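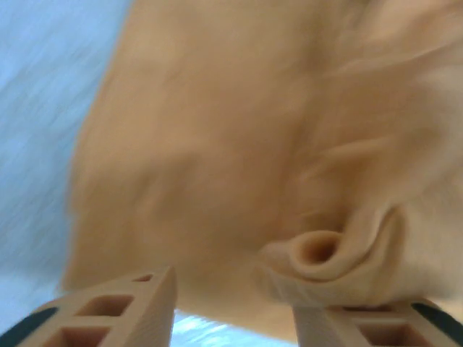
Wrist camera, tan cloth on the blue surface, folds near the right finger.

September, visit of the Baert people to Clustport. Riet Mertens brought 20 guests, in groups of 4, so the cloth demo was repeated all morning. I spoke, Riet was at the stop button.

Most questions were about the fingers. They wanted to know if the lattice ones will survive in their Prustcombe hall - I said we have no long test yet, only the plan for 2,000 grasps. One man asked why we don't use suction. I answered too long.

The wrist view on the big screen is blurred when the arm moves fast. For the next visit: lower speed, and screen closer to the visitors.

To do: send Riet the Grarov settings, print spare fingers, ask Baert for samples of their own fabric.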